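件名: Re: [寝具と布の会] 花柄のベッドカバー、冬のあいだどうされていますか

みなさま、こんばんは。アルベルティーナ・モライス(Albertina Morais)です。
11月に入ってから朝の布団が恋しくて、返信がすっかり遅くなってしまいました。ごめんなさいね。

トリアさんの前回の投稿より:
> うちは冬になると、花柄の薄いカバーの上に毛足のある毛布を
> 重ねています。見た目はかわいいのですが、朝になると毛布だけ
> 足元に落ちています。それから、洗うたびに地のピンクが
> さめていくようで気になります。みなさんは季節ごとに
> 替えていますか。それとも一年じゅう同じものですか。

わたしは一年じゅう同じ派です。母が花柄を好きな人で、子どものころから小花の布に囲まれて育ったものですから、無地の寝具だとどうも人の家に泊まりに来たような気がしてしまうのです。いま使っているのは、トラットソープの町の布屋さん、エスキルセンで買ったカバーで、もう3年になります。当時は少し高いかなと迷いましたが、お店の方が奥から反物まで出してきて広げてくださって、あれこれおしゃべりしているうちに、気がついたら包んでもらっていました(こういうことがよくあります)。

ピンク地の小花のよいところは、多少のしわが目立たないことだと思います。朝ばたばたしていて、手でさっとなでるだけの日でも、なんとなく整って見えるのがありがたいです。クリーム色や薄い黄色の花に、藤色や水色がまじっている柄でしたら、上にのせる毛布の色もあまり選びませんし、枕カバーも手持ちのもので合わせやすいですよ。 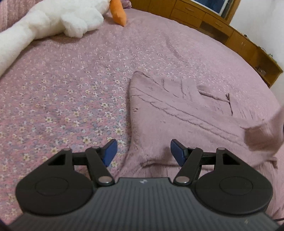
毛足のある毛布と花柄のカバーは、一緒に洗ってもよいのでしょうか。
別々に洗うのがおすすめです。毛布の細かい毛がカバーの織り目に入ると、乾いてから取るのにずいぶん手間がかかります。

色あせのことですが、わたしは裏返してネットに入れ、水で洗って陰干しにしています。以前は気持ちがいいからと日なたに広げていたのですが、ひと夏で片側だけ白っぽくなってしまって、それはそれはがっかりしました。洗剤はプカセルの液体を、表示より少なめに入れています。詰め替えが290円だったころにまとめ買いした分が、まだ戸棚に2袋残っているのです。そろそろ使い切らないといけませんね。

毛布が落ちる件は、足元のほうを少し長めに垂らして、マットレスの下に折りこんでみてください。カバーまで一緒に折りこむと寝返りのときに引っぱられますから、毛布だけで大丈夫です。それでもすべるようでしたら、毛布の裏の隅に木綿のひもを縫いつけて、ベッドの脚に結ぶという手もあります。見た目はあまりよくありませんけれど、うちの客用のベッドはこの方法で落ち着いています。

そうそう、エスキルセンでは小花柄のはぎれを袋に詰めて1000円で出していることがあります。お手持ちのカバーに似た柄が見つかれば、すり切れたところの当て布にもなりますから、お近くに行かれる方はのぞいてみてください。

トリアさん、その後どうなったか、またぜひ聞かせてくださいね。みなさまも暖かくしておやすみください。

アルベルティーナ・モライス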